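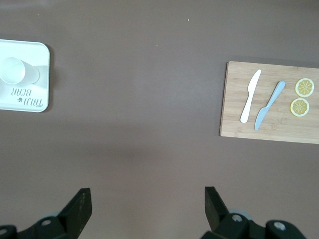 The Zadholm Table Mat, large

Price: £39 each, or £34 each if you buy two or more
In stock, sent out from our workshop in Bunmont

I've been selling kitchen bits for a good while now and the question I get more than any other is "what do you put on your own table?" Well, it's this one. I've had a Zadholm on mine since last March and it gets breakfast, homework, pastry, a sewing machine most evenings and a cat who knows perfectly well she isn't allowed up there.

It's a big felted wool mat with a thin cork backing. You lay it over the table (or half the table, if yours is a long one) and it stays put. I had a cheap rubbery one before this and it used to creep towards me every time I leaned on it, which drove me up the wall!

What it's like to live with

The first thing you'll notice is how quiet everything gets. Plates go down with a soft sort of thud instead of a clatter, and if you've got small children and a hard floor you'll know what that's worth before nine in the morning. The second thing is the smell, which is a bit sheepy for the first few days. Hang it over a door or a banister with a window open and it goes off by itself. Please don't spray it with anything, a lady did that with fabric freshener and we never did get the lavender out.

It's thick enough for mugs and warm plates. I wouldn't put a pan straight off the hob on it, and I wouldn't iron on it either, although I know at least one customer who does and says it's grand.

Sizes and weights

Large: 90 cm by 60 cm, 675 g
Thickness: 8 mm including the cork
Colours: oatmeal, slate, moss, and a dark plum that comes and goes

The plum is dyed in small lots so two mats bought months apart might not match. If you want a pair, order them together and I'll pick two from the same lot for you. Just pop a note in the box at checkout.

Who makes it

The felt comes from Stojanovska, a small family mill I've been buying from for years, and the cork is cut and glued here by Anselmo Lorente, who used to make shoe insoles and is much fussier about edges than I am. He trims every one by hand with a curved knife. If you look closely at the corners you'll see they aren't all identical, and I rather like that, but if you want machine-perfect corners this might not be the mat for you.

Looking after it

Crumbs: take it outside and give it a good shake.
Spills: blot with a dry cloth straight away, then a damp one. Don't rub, it goes fluffy.
Wax: let it set hard and pick it off with a fingernail.
Proper wash: cool water in the bath with a squirt of wool wash, press it flat, roll it in a towel and dry it lying down. Keep it away from the radiator or the cork will curl.

It will not go in the washing machine. I know the label on the older ones said wool cycle, and that was my mistake. If you've got one of those and it came out the size of a tea tray, drop me a line and we'll sort something out.

Zadholm or Cerkico?

We also stock the Cerkico, which is the wipe-clean one. If you've got toddlers and a lot of tomato sauce in your life, have the Cerkico and come back for the wool in a few years. It's thinner, it costs less and it rolls up for picnics. The Zadholm is nicer to lean your arms on and to my eye it looks better as it gets older. A few people have both and swap them over for painting.

Delivery and returns

Mats go out rolled in a cardboard tube, never folded. Give it a night flat on the floor with some books on the corners and it'll settle. If you don't get on with it, send it back within a month in the same tube, clean please, and I'll refund the mat. Return postage is yours unless there's a fault.

We can cut to size for round and odd-shaped tables. Send me a paper template and your phone number, and I'll ring you with a price before Anselmo gets his knife out.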